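Visit notes: the towel folding cell at Kikidero, Binville
Posted 3/15/26

I have been on enough automation tours to know the order of things. Coffee, slides, a walk past the machine at its best, then out the door before it does anything interesting. So when Kikidero offered a morning at their Binville shop, I asked if I could skip the slides and see the folding cell on a maintenance day. To their credit they said yes, although the slides turned up anyway.

The cell folds small cleaning cloths and towels for commercial laundries. Two arms, a table, a pair of grippers, a screen on a stand. The sales name is Monti. The shop people call it "the table", and I'll do the same.

Danilo Umali looks after it. He came over from sewing machine repair, and it shows in how he works, with a small tray for every screw and a rag over one shoulder. Craig Kerr runs the commercial side and did most of the talking until Danilo started taking things apart.

What gets looked after

Craig's claim was that the table needs "next to no upkeep". Danilo's checklist ran to two pages. I asked for a copy and was told it was being revised, but I got to read it over his shoulder.

Most of it concerns the fingers. Lint gets into the linkages behind them and packs up around the pivots, and after a while the jaws stop closing square. He brushes them out at the start of every shift and does a proper clean once a week, with the gripper off the arm. He doesn't oil the pivots at all. An earlier operator did, and the oil went onto the fingers and from there onto a customer's white napkins.

The inner faces of the fingers are the wear part. They start out grippy and go ragged, and the question is how ragged you can let them get. Kikidero's manual gives a figure in hours. Danilo ignores it and goes by feel, tugging a cloth out of the closed jaws by hand. I'm in two minds about this. He clearly knows what he is doing, but a laundry buying one of these won't be getting Danilo with it, and "tug it and see" is not a procedure you can hand to a night shift.

A set of finger pads costs $89, which Craig mentioned quickly. I asked how many sets a year. He said it depended on the fabric. Danilo said nine.

Setting it up again

With the grippers back on, the cell has to be told where its own fingers are. This was the part I'd come for, because in my experience it's where the time goes. The brochure says changeover takes minutes. I timed it at 30, with the person who knows the machine best doing the work and no customer waiting. Part of that was hunting for a hex key, which I'll be fair and put down to my being in the way.

The method is simple enough. He closes each gripper on nothing and checks the tips meet evenly. Then he brings the two of them near each other over the table, slowly, and checks the heights against a block. After that he gives them a real cloth and has them hold it by the hemmed edge. If one side is gripping harder than the other, or sitting higher than it should, he can read it in how the hem hangs. He wants some sag. A hem pulled tight means the arms are working against each other, and that shortens the life of the pivots as well as the cloth.

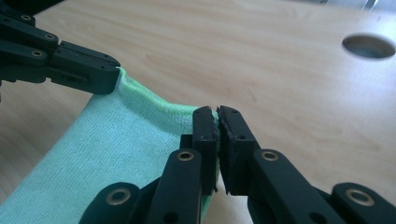

He went back and forth on the grip force for a good while, a notch up, a notch down. There's an automatic routine for this on the screen. I asked why he wasn't using it and he said it was fine for flat cotton. Looped and ribbed fabrics fool it, he thinks, by squashing more than it expects. Craig said a software update was coming in July. I have heard about a lot of updates coming in July over the years, on a lot of shop floors.

Once the force was set he ran a short batch. I watched the cloths go by and had no complaint about the folds, though they were Kikidero's own test cloths and had clearly been through this many times. I asked to try one of the tea towels I'd brought from home, an old Uvness one with a frayed corner. The arms found the edge on the second go, lifted it, and dropped it. Danilo wasn't bothered. Frayed corners go in the hand pile, he said. How big is the hand pile at a working laundry? Craig would get back to me.

Would I send anyone to see it

Yes, with conditions. Go on a maintenance day and bring your own cloth, the worst you've got. Ask who will do the weekly clean at your place and whether they'll be trained here or over a video call. Ask for the checklist in writing, and the price of the pads delivered.

The table is better built than I expected and easier to get into than most, with no covers to fight and ordinary fasteners throughout. What I don't believe is the upkeep figure in the quote. Mine came out at about double, and that was before adding anyone's wages.

Parking at Binville is round the back, past the tire place. The front gate is locked even when the sign says open.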